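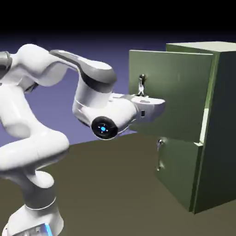
Dark greens turned out to be the richest part of the whole naming task, and we could happily have written a paper on them alone. People who agreed within a second or two on "red" or "sky blue" slowed down, laughed, started a word and dropped it, and then offered something far more personal than a plain colour term. The cabinet on the right of Figure 3 is a good case of the kind of green we mean: a dark olive, low in brightness, with enough yellow in it that "forest" feels wrong to many speakers and enough green that "brown" feels wrong to nearly everyone else. Our painted sample cards covered this region in small steps, and it was between the steps that the best talk happened.

In all, 211 adults took part in Clolmont and Myklebust, and they gave us 1,347 separate names for the cards in the dark green set. Many of these were two-word names, with a plain term at the end and something in front of it to narrow it down. "Olive green" led the list in both towns. After that the lists part ways quickly. Speakers in Clolmont leaned on plants and food (gum leaf, pickle, old avocado, pea soup), while speakers in Myklebust reached for objects and clothing (army coat, billiard table, school jumper). We had expected some difference between the towns but nothing this clear, and it held up when the two age groups were looked at separately.

4.2 Olive as a noun and olive as a colour

One question we were keen to settle was whether "olive" still calls up the fruit. Earlier work by Jacobs and Motaung on food-based colour words suggested that a term like this drifts away from its source once it is used often enough for paint and cloth. "Orange" is the usual case, and most English speakers can talk about an orange car without a thought for citrus. We wondered how far "olive" had gone down the same road.

After the naming task, each person was asked to say what had been in their mind when they chose the word. Of the people who used "olive" at least once, 174 answered this question in enough detail to be coded. Most of them named a garment, a vehicle or a wall before they named anything to eat. Several said they did not like olives and had never thought of the two words as connected, which delighted the whole team. One man in Myklebust used "olive" for nine cards in a row and then, when asked about the fruit, told us that olives are black.

His answer points to a real problem with treating food words as fixed points. The fruit comes in several colours, and the colour word has settled on only one part of that range. Older speakers who grew up with green olives in jars gave the narrowest use of the term. Younger speakers spread it much further, towards grey at one end and a muddy yellow at the other. Potgieter and Swanepoel coded these answers separately and differed on very few of them, mostly where a speaker had changed their mind partway through.

4.3 Going back to the same card

We also wanted to know whether people would stand by their own names. In October, 183 of the original group came back and saw the same cards in a new order - no reminder was given of what they had said before. Plain terms were very steady. The longer and more playful names were much less so, though the changes were anything but random. A person who had said "pickle" might now say "gherkin"; "army coat" became "soldier" or "khaki, but the green kind". The word moved while the idea stayed close to where it had been.

We find this exciting. It suggests that what a speaker keeps for a difficult colour is a small cluster of linked things, and that the name given on any one afternoon is picked out of that cluster. Yao's method for scoring near matches, set out in the next section, was built with these answers in mind and gives partial credit for names that share a source.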